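Weeping statue at Siltau: has anyone asked the obvious questions?

gengelhardt
My sister-in-law came back from the September pilgrimage to Siltau convinced she'd seen tears on the Madonna in the side chapel. She is not a silly woman. But when I asked what she saw, it came down to a shine on the left cheek, from behind a rope, with 300 people pushing in behind her. I'm a Catholic and I believe miracles happen. I'd still like to know who has been up the ladder with a dry cloth.

Strobel
Father has been up the ladder. It was in the parish letter. He wiped the face after the Saturday vigil and the moisture was back by the morning Mass. What more do you want?

gengelhardt
I want to know who was in the chapel overnight. The parish letter says he wiped it. It doesn't say the door was locked, or that the liquid went to anybody for testing.

lungile_m
Gudrun is right to ask. Every church I've belonged to had a damp wall. Ours in the old building ran like a tap once the heating came on for Mass, and people would have called it a miracle too if it had run down a saint instead of the hymn board. That chapel has 13 candle stands in it and one tiny window. Warm wet breath, cold plaster. Do the sum. 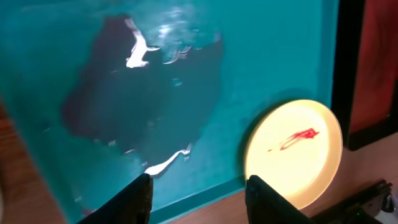
And before someone says condensation can't choose a cheek, it can. Water goes to the coldest spot and then follows whatever groove the carver left. If the cheek sticks out and the rest sits under the veil, the cheek gets it.

T. Grabner
Do the sum, he says. Lungile, the statue is limewood. I grew up two streets away and dusted it as a girl. In winter you could see your breath in that chapel and she never had a drop on her.

lungile_m
OK, limewood, I stand corrected on the plaster. Painted, though? A coat of varnish gets wet like anything else. When did they last have her restored?

T. Grabner
Three years ago, by the Prastomard workshop. I don't see what that has to do with it.

gengelhardt
It could have everything to do with it. New varnish, oil or wax under it, a hot summer. I'm not saying that's the answer. I'm saying somebody should ring Prastomard before we print prayer cards.

Strobel
You people would have asked the angel for his papers. Five families in our parish have gone back to confession because of this. Bad trees don't bear good fruit.

gengelhardt
I'm glad for them, and I mean it. But people have gone back to confession over things that were later shown to be a leaking pipe. The confession was still good. The pipe was still a pipe. Thomas asked to see the wounds and he wasn't thrown out of the room.

Sabine O.
He was told off a bit, though.

gengelhardt
Fair.

Sabine O.
My daughter Leonie and I went and saw nothing at all. We stayed through 3 rosaries. A man next to us was crying and said it was running down to her chin. Leonie whispered to me that she couldn't see it, and I told her I couldn't either. I don't know what to do with that. He wasn't lying.

lungile_m
No, I don't suppose he was. That's why I'd want a test before I'd trust anybody's eyes, mine included.

Strobel
The diocese has been informed. Can we leave it to them?

gengelhardt
Informed by whom, and of what? If they've been sent the parish letter and nothing else, they know as much as I do.

T. Grabner
I'll be there next week and I'll ask Father about the lock. I still say you're wrong about the damp.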